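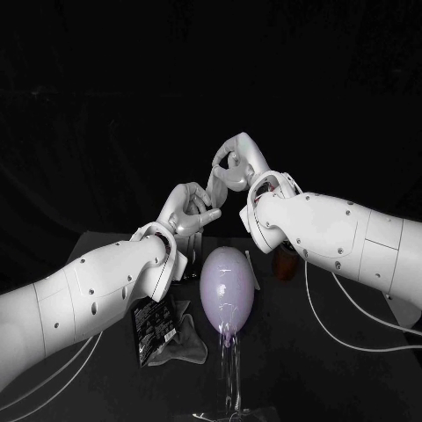

White arms over a dark gray tabletop.

The Lillholm sheet mask is one of those small evening comforts we keep coming back to, and we're so happy to have it in the shop again! It's soft, light on scent (a little cucumber, mostly) and comes in a box of 20.
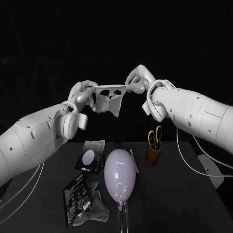
Leave it on while you put your feet up with a cup of tea, then pat in whatever is left over. Valentyna Tymoshchuk likes hers straight from the fridge in July.
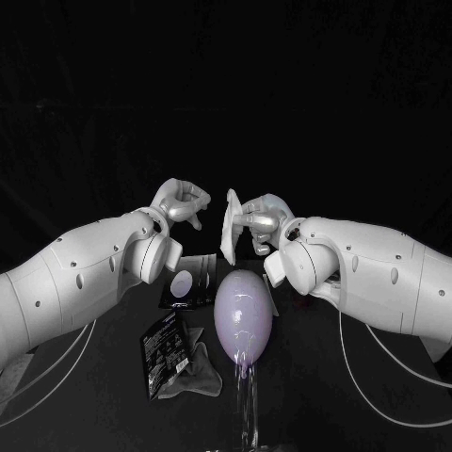
Store flat, away from sunlight. Refill packs of 100 are made to order.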